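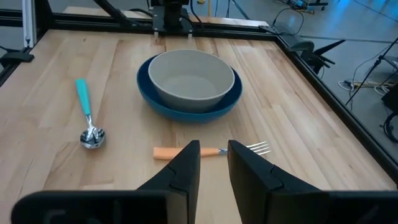 Onitz tabletop handling guideline

The Onitz guideline is a set of good practice rules for robot arms that pick up and move household objects on a table. It was written by Kęstutis Raudsepp and first came out in August, under the name Polidier rules. The present text is dated September 27, 2020 and has 14 sections. It is voluntary, and it does not replace the safety standards that apply to the machine itself.

Scope

The guideline covers light objects, such as bowls, cups and cutlery, handled by a gripper with two fingers. Sharp knives, open liquids and glass are outside the scope. Section 13 treats cutlery separately. A fork or spoon should be taken by the handle where the task permits this, and the fingers should be open before they come down on both sides of it. Nested bowls are regarded as one object until the operator has recorded them as two.

Work area

The table should be fixed, and its border should be clear to every person near it. Cables on the floor are to be kept out of the walking path – this rule was added after comments from users at Irnard. No hand may enter the area while the arm is powered, also when the arm stands still.

Records

For each object the operator writes down the type, the start position and the result. A series consists of 200 attempts with the same finger pair. Failed grasps stay in the record. The longest series published under the guideline, by the Ho workshop, has 413 attempts, and was for this reason listed as two series with the second one incomplete.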